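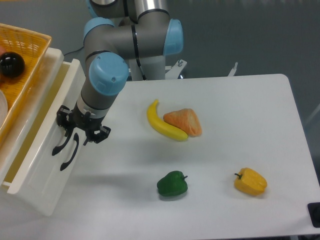

Adhiambo Muli sostiene que el descenso del pozo no tiene nada que ver con la lluvia y que debería dejar de buscarlo en el pluviómetro. Según ella, el nivel responde al bombeo de la finca de abajo, la de Laizer, y el retardo que yo atribuyo al suelo es en realidad el horario de riego. Me lo dijo por teléfono a las ocho de la mañana y no le di la razón, pero he pasado el resto del día comprobándolo.

Lectura de las 9:10: 552 cm desde el brocal hasta la lámina de agua. Cinta metálica con sonda acústica, dos bajadas, mismo valor en ambas. Conductividad, 373 µS/cm a temperatura compensada. El agua sale clara, sin olor. La conductividad no se ha movido desde la última purga, lo que me hace descartar entrada superficial por la junta del segundo anillo. Sigo sin fiarme de esa junta.

La referencia de medida es la muesca del brocal, lado norte. Lo anoto otra vez porque en el cuaderno de primavera hay lecturas tomadas desde la tapa, que está más alta, y tuve que corregirlas una por una. Quedan tres sin corregir; no sé con qué tapa se hicieron, si con la de chapa o con la vieja, y prefiero dejarlas fuera de la serie.
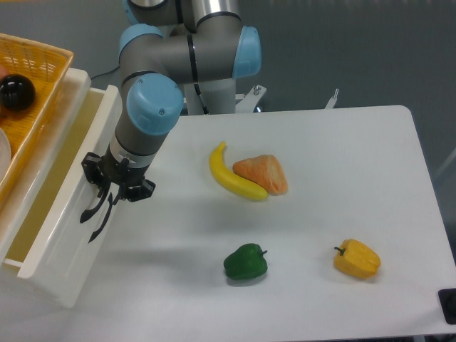 Brazo gris y azul claro sobre mesa blanca, con pinza negra de dos dedos.

Por la tarde, prueba de recuperación. Bombeo durante 10 minutos a caudal constante, parada y lectura cada minuto. El nivel subió rápido al principio y después se aplanó, como siempre. Lo que no cuadra es el tramo final: se queda por debajo del nivel de partida y no se mueve. A las 17:40 seguía igual. Si Adhiambo tiene razón, ese déficit debería cerrarse durante la noche, con la bomba de Laizer parada. Si la tengo yo, mañana estará en el mismo sitio.

Objeción a mi propia prueba: no he controlado la presión atmosférica. El pozo de Stornau, que está en el mismo material, se movía con los cambios de presión, y sería raro que el nuestro no lo hiciera. He sacado el barógrafo del armario. La plumilla está seca y el tambor atrasa, de modo que de momento tomaré la presión a mano, al empezar y al terminar cada serie.

Kipchumba Muriithi me ha mandado por correo su corte del terreno de Mulstead. Arcilla arriba, luego grava con finos, luego arcilla otra vez. Él dibuja la grava continua hasta el camino; yo la había supuesto interrumpida a la altura del muro. Con su versión, el cono de bombeo de la finca llega hasta aquí sin dificultad.

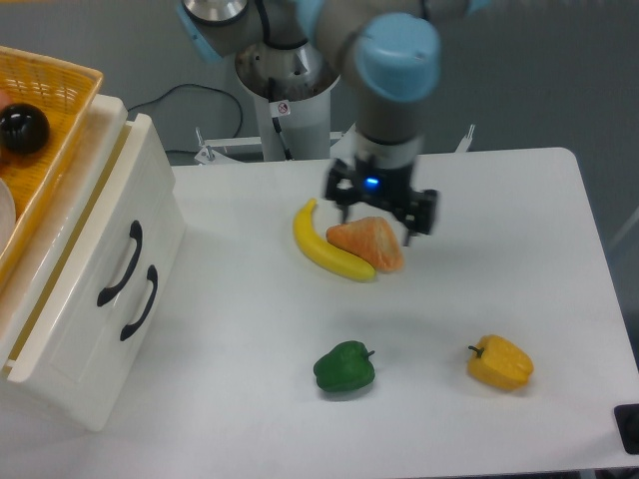 Con la mía no llega, salvo que bombeen mucho más de lo que declaran. Habría que tener un segundo punto de observación entre los dos pozos, y el único candidato es el sondeo abandonado junto al muro, que lleva 11 años tapado. Kipchumba cree que está colmatado. Probaré con una plomada antes de pedir prestada la sonda larga.

He repasado también la válvula de pie. Cierra bien. El filtro tenía arena fina, poca, que he guardado en un frasco con etiqueta para mirarla con lupa.

Pendiente: lectura a las 6:00, antes de que arranque el riego. Presión. Cambiar la pila de la sonda acústica. Preguntar en Laizer por el horario de la bomba, sin explicar demasiado para qué.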